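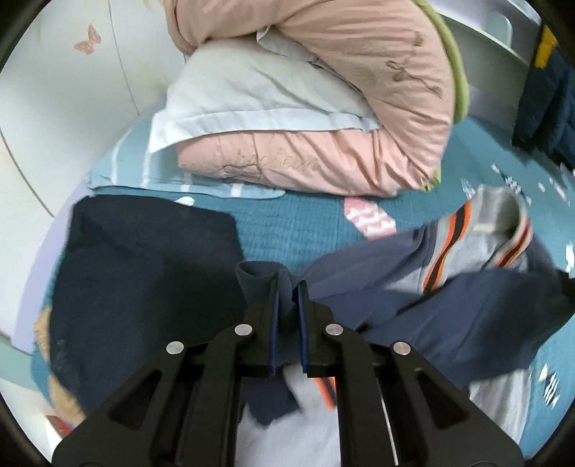

Fig. 1. Sleeve held between the gripper pads, garments on a bed.

Automation and Work, Unit 7: Laundry and folding
Notes by Rhys Merrick, for the Friday group, Fri 28 July

In the last unit we talked about heavy work. Today we take soft work. A shirt has no fixed shape, and each time it lies on the bed in another way. For a person this is no problem, the hand finds the sleeve without thinking. For a machine it is still one of the difficult tasks.

The case is Urken, a laundry service in Womedton with 12 employees. They wash and fold for families, and for some clients they do the folding in the home. In July the owners began to plan a folding machine from the supplier Chan. Please read the case before the seminar and mark the places where a worker is speaking.

Terms we need:
Grasp point – the place where the garment is picked up (collar, hem, end of the sleeve).
Regrasp – letting go and taking again in a better place.
Demonstration – a person does the task with a tool in the hand, and the movement is recorded.

Notice that in a demonstration the worker is also a teacher. She knows that a collar should be laid flat before the sleeves, but this was never written in her job description. When the knowledge goes into the machine, who is paid for it? At Urken the workers got 3 extra paid hours in the week for demonstrating. Several of them found it too little. One woman said that the tool made her slow and that she felt like a beginner again after many years.

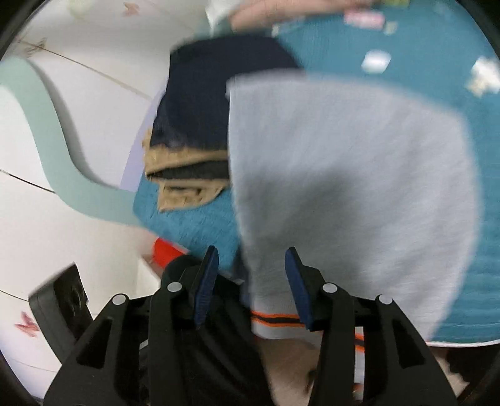 The second question is what remains for the people. According to the plan, the machine takes the simple pieces, 245 in one shift, and the staff keep the sorting, the stains and the contact with the clients. The owners call this the better part of the work. The staff are not so sure – sorting is done standing, and folding was the time when they could talk with each other.

For next time: compare with the Grundovari case in your reader, where the workers chose themselves which tasks to give away. Write one page. Say which tasks you would keep if it was your job, and why.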